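Convocatoria de participantes: archivo de testimonios orales «Dos orillas»

Publicado el 21 de junio de 2018

La Fundación Gruvari abre la convocatoria para participar en la segunda fase de su archivo de testimonios orales, dedicado a personas que vivieron un conflicto armado desde bandos opuestos y que han mantenido después alguna forma de contacto: amistad, correspondencia, vecindad o trabajo común. Se admitirán excombatientes, personal sanitario, antiguos prisioneros y familiares directos, con independencia de su nacionalidad y del conflicto de que se trate.

La primera fase reunió 17 testimonios, depositados en la biblioteca de la Fundación y consultables en sala previa petición.
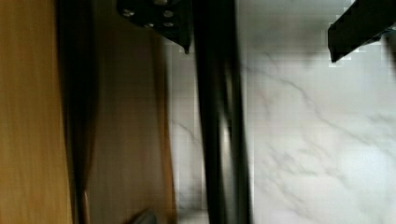 ¿Es necesario que las dos personas se presenten juntas?

Se aceptan solicitudes individuales. En ese caso, el equipo de documentación valorará si procede localizar a la otra parte, y solo lo hará con autorización escrita del solicitante. Ninguna entrevista conjunta se celebrará sin el consentimiento de ambos.

Condiciones de participación

Podrán concurrir personas mayores de edad que residan en España o que puedan desplazarse a la sede durante el mes de noviembre. Cada participante grabará una entrevista de 90 minutos, dividida en dos partes si así lo prefiere. Las sesiones se realizarán en castellano; para el árabe, el persa, el serbocroata y el polaco la Fundación facilitará intérprete. Quienes necesiten otra lengua deberán indicarlo en el formulario.

Los gastos de viaje serán reembolsados contra presentación de justificantes. Se abonará además una compensación única de 100 euros por participante, que no constituye remuneración laboral.
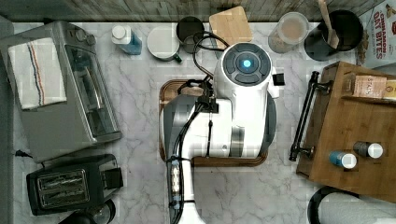 Robot blanco sobre tabla de madera, encimera de mármol.

Uso de las grabaciones

El material quedará en depósito en el archivo y no se cederá a medios de comunicación sin un nuevo consentimiento expreso. El participante podrá revisar la transcripción, solicitar la supresión de nombres propios y fijar un plazo de reserva de hasta 10 años - también con efectos posteriores a su fallecimiento, si así lo hace constar. La transcripción corre a cargo de la empresa Fovside, sujeta a un acuerdo de confidencialidad.

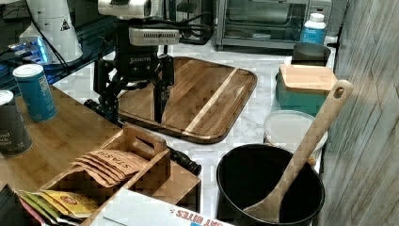 Aleksandra Malinowski

La selección atenderá al interés documental del relato y a la variedad de conflictos representados. No se exige haber ejercido responsabilidad militar o política alguna, ni disponer de fotografías, cartas u otros documentos, aunque se agradecerá que se mencionen en caso de conservarlos. Quedan excluidos los testimonios sobre hechos sometidos a procedimiento judicial abierto.

Las personas seleccionadas mantendrán una conversación telefónica previa con el entrevistador asignado, en la que se acordarán los asuntos que no desean tratar. La entrevista podrá interrumpirse en cualquier momento. Durante las sesiones habrá una psicóloga a disposición de los participantes.
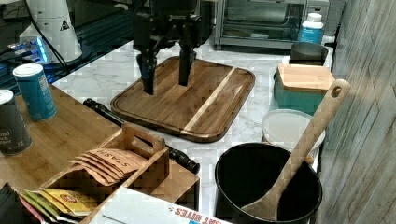
Concluida la grabación, cada participante recibirá una copia íntegra en el soporte que elija y dispondrá de un mes para comunicar correcciones. Transcurrido ese plazo, el testimonio se incorporará al catálogo con la signatura correspondiente.

Presentación de solicitudes

El formulario puede recogerse en la recepción de la Fundación o solicitarse por correo postal. Deberá acompañarse de una copia del documento de identidad y de un relato breve, de una página como máximo, escrito a mano o a máquina. Las solicitudes incompletas podrán subsanarse una sola vez. La resolución se comunicará por carta a todos los solicitantes.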